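04/08/2025

Monday again, and I'm writing this on the sofa with my shoes still on because I can't be bothered to get up and take them off. Long one today. Rungnapa was back from her fortnight away and I'd been saving up things to tell her, so of course we barely got five minutes together before dinner time (she's been moved to mornings on the Hernadar side and I'm still on lates two days a week, which is a pain).

Anyway, the robot bench. I said I'd keep writing about it and then I didn't for ages, so let me catch up. They call it Ugwu after the name on the project folder, and now we all say it as if it was a person. "Is Ugwu on today?" "Ugwu's sulking." It does the soft pieces, all the floppy and fuzzy bits that used to come straight to our table in a heap, and it lays them out ready for us to finish. That's the idea. Some days it is brilliant and I stand there thinking well, that's me done for. Other days it spends ages faffing over one corner and I could have folded the lot and had a cup of tea.

I've gone from doing the pieces to watching the pieces get done, and I'm still not sure what I think about that. My hands are so much better! I should say that first. Last December I couldn't open a jar by Friday and I was wearing that horrible wrist support to bed, and now I haven't had it out of the drawer for weeks. So when people moan in the canteen I do feel a bit of a traitor, because I'd never go back to a full week of pinching and pulling. But I'm tired in a different way now. It's my eyes and my head. You have to keep looking even when nothing's wrong, and my mind wanders off to what's in the freezer, and then the buzzer goes and I jump out of my skin.
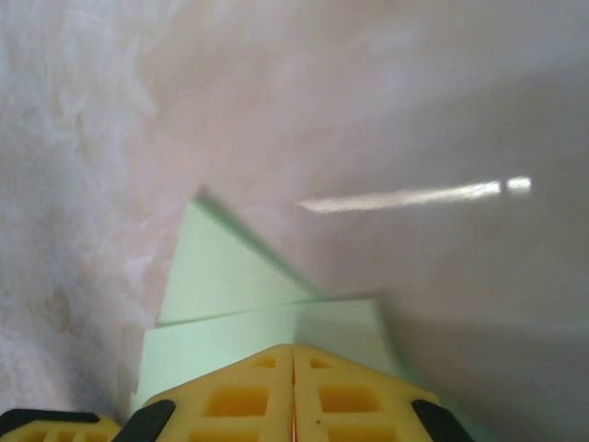
We had 139 on the sheet for the afternoon and I really thought we wouldn't get there, what with the first hour being so slow. The girl from Skodari came down with her laptop and sat on an upturned crate and asked me what I would do if I was picking that stuff up myself. Well! I've been on that table nine years and I don't think I had ever been asked that by anyone with a laptop. I said you don't go straight down on it, you come in a bit from the side and you feel for where it gives, and she typed it all in. I went on for quite a while, I think. I did the movement in the air for her about four times like a lunatic. She said they'd try something with the angle tomorrow, so we'll see.

I was pleased as anything about that and then on the bus home I went a bit flat. It took me years to learn that feel, I got told off enough times while I was learning it, and there I was giving it away on a Monday afternoon for a go of her biscuits. Rungnapa says I think too much. She says they'd have worked it out anyway and at least this way they had to come and ask. She may be right.

There was another bit of news, which is that Paltura want benches like ours in both halls by 2029. It was on the board by the lockers, just one line, under the thing about the car park. So everybody was doing their sums. I'll be near enough finished by then, but the younger ones were very quiet. Two of them have put in for the training already, where you learn to set it up and swap the fingers over and so on. I've got the form in my bag. I had it out at break and filled in my name and then put it away again when somebody sat down, silly really, as if it was something to be ashamed of.

What I do miss is the talking. When there were six of us round the table we talked all day long, weddings and operations and who'd had words with who, and your hands just got on with it. Now we're spread out, one here and one over there, and you can't shout across about your sister's divorce. I noticed today I'd said more to the bench than to any living soul between two and four o'clock — mostly "come on, love" and one or two things I won't write down.

We did get through the 139 in the end, with ten minutes to spare. I need to ring Mum back and there's a wash sitting in the machine since this morning. Lates again tomorrow. Must remember to take my own biscuits in, and I ought to look at that form properly before the weekend.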